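What Is a Cylinder?
Solid Shapes at Home, Part 4
Evero Junior Reference

Flat shapes such as squares and circles have length and width. Solid shapes have a third measurement, called height or depth. This part of the series covers one solid shape, the cylinder, and one object that has this shape: a small card holder made of wood or bamboo.

The parts of a cylinder

A cylinder has two flat ends and one curved side. The flat ends are circles, and both circles are the same size. They are parallel, meaning that they stay the same distance apart everywhere. The curved side joins the edge of one circle to the edge of the other.

Each end is called a base. This word can be confusing. In everyday speech the base is the bottom of something, but in geometry a cylinder has two bases, and one of them may be on top.

Three measurements are used to describe a cylinder:

Radius: the distance from the center of a base to its edge.
Diameter: the distance across a base, through the center. The diameter is twice the radius.
Height: the distance from one base to the other.

A drinking straw is a tall, narrow cylinder with a hole through it. A coin is a very short one. A soup can is somewhere between the two. All of them count as cylinders, or close to it. Most soup cans have a raised rim, and many coins have small ridges, so a mathematician would say that they are only nearly cylinders.

Standing and rolling

A cylinder can rest on a table in two ways. It can stand on one of its bases, or it can lie on its curved side.

When it stands, the whole base touches the table. When it lies down, only a thin line along the side touches. A perfect cylinder lying on a perfectly level table would stay where it was put. Real tables are often tilted by a very small amount, and a small push is enough to start the cylinder rolling. It rolls in a straight line. A cone, by comparison, rolls in a curve around its own point.

How hard it is to knock over a standing cylinder depends on its shape. A wide, low cylinder must be tipped a long way before it falls. A tall, narrow one falls after a small tip. Engineers use the word stable for objects that are hard to tip. The word squat describes an object that is low and wide, and squat objects are usually stable.

The point that matters here is called the center of gravity. It is the place where the weight of an object balances. In a solid wooden cylinder it is in the middle, halfway up. If the cylinder is tipped so far that this point moves past the edge of the base, the cylinder falls over. 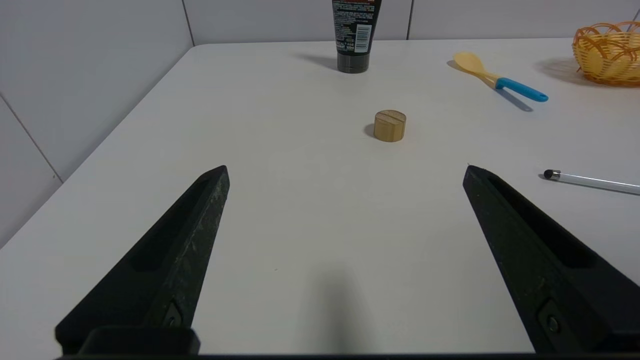
The same rule is used in the design of card holders. A card holder is a small block with a slit in the top. A card or a photo slides into the slit and stands upright. The card adds weight above the block and catches moving air, so the block has to be stable enough for both.

How a slit holds a card

A slit is a long, narrow cut. In a round holder it usually runs straight across the flat top and passes through or near the center of the circle. When it passes through the center, its length is the same as the diameter of the base.

Two things keep the card in place. The first is the pair of walls inside the slit. The card can lean only until it touches a wall. The second is friction, the force that resists sliding when two surfaces touch. Wood is slightly rough, even after sanding, and so is paper.

The width of the slit is important. A slit that is too wide lets the card lean far to one side. A slit that is too narrow bends the edge of the card or does not let it in at all. Thick cards need wider slits than thin ones – a postcard and a sheet of writing paper will not stand equally well in the same holder.

The depth of the slit also matters. A deep slit holds more of the card and keeps it straighter. It also hides more of the card and leaves less wood underneath.

Wood and bamboo

Wood comes from trees. Bamboo looks like a tree when it is tall, but it is a grass. Its stems are usually hollow, with solid joints along them. To make a solid block, a workshop cuts the stems into strips, planes the strips flat, and glues them together under pressure.

Both materials have grain. Grain is the pattern made by the fibers, which carried water and food when the plant was alive. In a tree trunk most of the fibers run up and down. When a block stands with its grain vertical, the lines run from the bottom base to the top base, just as they did in the growing plant.

Grain affects strength. Wood splits more easily along the grain than across it. This is the reason an axe is brought down on the end of a log and seldom on its side. A maker cutting a slit into the end of a block has to leave enough uncut wood below it, or the block may split in two.

Color varies as well. Some woods are dark brown or red. Others, along with most untreated bamboo, are pale yellow or honey-colored. Sunlight can change the color slowly over months and years.

Making one in a workshop

There are several methods. A common one has five steps.

1. A long round rod is made on a lathe, a machine that spins the wood against a blade.
2. The rod is sawn into short pieces of equal height.
3. Each piece is sanded until the flat ends are smooth.
4. A thin saw cuts the slit across the top.
5. Dust is brushed out, and oil or wax may be rubbed on.

The Tuledau workshop makes holders by this method. In June it cut 587 pieces. Of these, 506 passed inspection and were packed for sale. The other 81 had cracks or crooked slits and were set aside to be used as counting blocks.

The subtraction can be checked: 587 – 506 = 81.

Shadows

A cylinder can cast shadows of very different shapes. If the light comes from directly above a standing cylinder, the shadow on the table is hidden underneath it. If the light comes from one side, the shadow falls on the opposite side. A low lamp makes a long shadow. A high lamp makes a short one.

The edges of the shadow also change. A small, bright lamp gives a sharp edge. A large window or a cloudy sky gives a soft edge, as light reaches the table from many directions. Soft shadows are easiest to see on plain, pale surfaces.

An activity: measuring a cylinder

Materials: one cylinder from home, a strip of paper, a pencil, and a ruler marked in millimeters.

Stand the cylinder on a sheet of paper and trace around the base. Remove it. Measure across the circle at its widest part and write down the diameter.

Wrap the paper strip once around the curved side. Mark the place where the strip meets itself, then lay it flat and measure from the end to the mark. This length is the circumference, the distance around the circle.

Divide the circumference by the diameter, using a calculator if needed. The answer should be a little more than 3. It will be close to this for every cylinder, large or small. The exact number is called pi, and its decimals never end.

Words used in this part

Base: one of the two flat ends of a cylinder.
Circumference: the distance around a circle.
Friction: a force that resists sliding.
Grain: the pattern and direction of the fibers in wood.
Parallel: staying the same distance apart.
Stable: hard to tip over.

Part 5 covers the cone and begins on page 61.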